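Progress report to the program office, second period
Project: Review of the Jeltley hand-held gripper kit
Prepared by Lorenz Mayrhofer
June 14, 2019

We're a good way into the review now and I'm happy to say it has been a pleasure to write up. When we started in April I expected to spend most of this period on setup problems. We lost two days to a license file and that was it! Everything since then has been real work with the kit.

As a reminder, the grant covers the Jeltley kit in its two-handed version, the desktop software that comes with it, and a year of support through Pichler, the dealer in Valtthorpe. We agreed to judge it on three points: how quickly a new person can pick it up, how well it copes with small everyday things, and how much of what we record can be used afterward.

Learning time

Very good. Ermira Nedeljković wrote a one-page starter sheet (attached to the last report) and it has replaced the maker's manual for nearly everything. New people are recording on their own after 40 minutes, and that includes the safety talk and getting the hand straps to fit. The grip itself feels natural from the first squeeze. Left-handed users had more trouble, mostly with the strap buckle, and Pichler has promised us a longer strap at no charge.

Small objects

We moved on from blocks and cups to the small-item tasks in this period, and I have to admit these are my favorite part of the project. Small things are hard. They roll, they tangle, they hide under each other, and a person's fingers sort all of that out without any thought. Picking one piece out of a pile and getting it into or out of an open box sounds like nothing until you try it with two grippers at once.

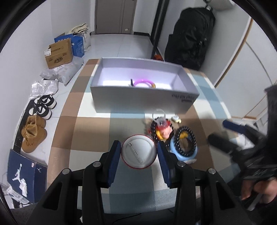
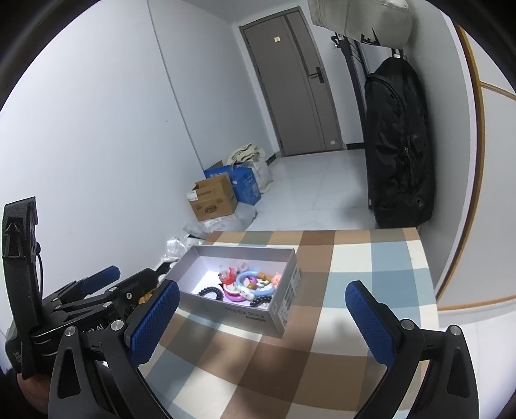 The soft pads are the best thing about the kit. They give a little around an odd shape and they don't mark what they hold. Thin, flat things lying on cloth are still the weak spot, and we've started teaching people to come in at a low angle and let the fabric give under the tips. Rings and loops go better than I expected. Anything stretchy is a bit of an adventure, and we'd like more time on it, with a proper set of repeats for each hand.

Ermira also tried the harder pads from Bunik, which fit the same mount. They pick up coins nicely but slip on smooth plastic, so we've gone back to the soft ones for now and kept the others in the drawer.

Recordings

We now have 2034 recordings saved and checked. Of these, 89 percent can be used as they are, well up from the first period. Most of the rejects come from moving too fast, which blurs the view, or from one gripper blocking the other. Both are habits and both get better with practice. The checking tool in the new software version helps a lot here (it flags the fast parts in yellow), although it still crashes if you open a very long session. I've reported this to Jeltley twice and have a ticket open.

Spending

We are inside the budget on every line. The only unplanned cost was 18 spare pads, ordered early to avoid the long delivery time. The travel line hasn't been touched, and I'd like to ask whether part of it could go toward a second license for the checking tool. Right now Ermira and I take turns at one computer.

Next period

Small-item work continues, with more stretchy and flat things in the mix. After that we go on to folding and to opening packages, where two hands should really show their worth. Pichler will service both grippers in between, and we plan to run the starter sheet past a few people who have never held the kit before. A draft of the comparison table will come with the next report, along with Ermira's notes on the pads.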